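Kamath Street Shared Kitchen – Fire and Electrical Walk-Through
Completed 7 February 2017 by Malathi Thampi
Unit size on lease: 997 sq ft (I make it less, but fine)

1. Exit signs lit
Pass. The rear one flickers. Landlord says it has "always done that", which I don't find comforting.

2. Exit routes clear
Fail. Flour sacks stacked against the back door again. Same comment as last time, same sacks for all I know.

3. Extinguishers in date
Pass, with doubts. Tags are current but the handwriting on all of them is identical down to the smudge. I would like to see the invoice from Flostley before I believe anyone weighed them.

4. Hood and duct cleaning
Not verified. There is a Traredix sticker on the hood saying it was cleaned. I ran a finger along the inside lip and would say otherwise. Ask for before and after photos of the duct, not the outside of the hood.

5. Gas shutoff labeled and reachable
Pass. Label is upside down.

6. Smoke alarms tested
Pass for the front room and hall. Storage room alarm chirped once and then nothing. The new Flutorell units were supposed to fix this. So far they have cost us 484 dollars and the old ones were louder.

7. Heat-producing equipment, 36 in. from paper stock
Fail. Takeout boxes on top of the warmer. Moved them myself.

8. Extension cords and adapters
Partial. No cords under mats in the kitchen, good. Packing area needs another look. Adapters should not be left lying on work tables, plugged in or otherwise, and paper goods should be kept well away from them. 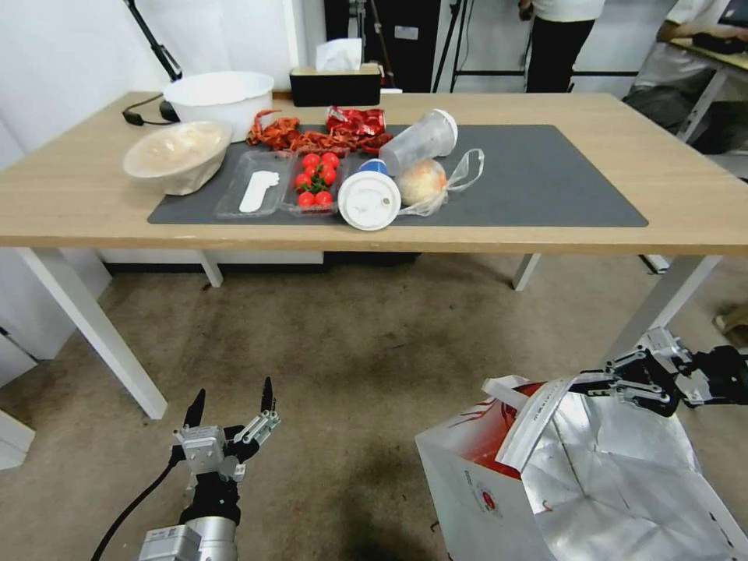 9. Panel access
Pass. Breaker 40 is listed on the door chart but the panel doesn't go that high. Somebody copied the chart from another building – I'd love to know which one.

10. Emergency lighting, 90-minute test
Not done. The log claims it was done in February, all 90 minutes, signed with initials I can't match to any tenant.

11. Staff know the meeting point
Fail. Asked at the front counter and got two different corners of the parking lot.

Open items: 2, 4, 6, 7, 8, 10, 11. The landlord's quote of 900 dollars for "general compliance" does not say what it covers. Do not sign it until it does. M.T.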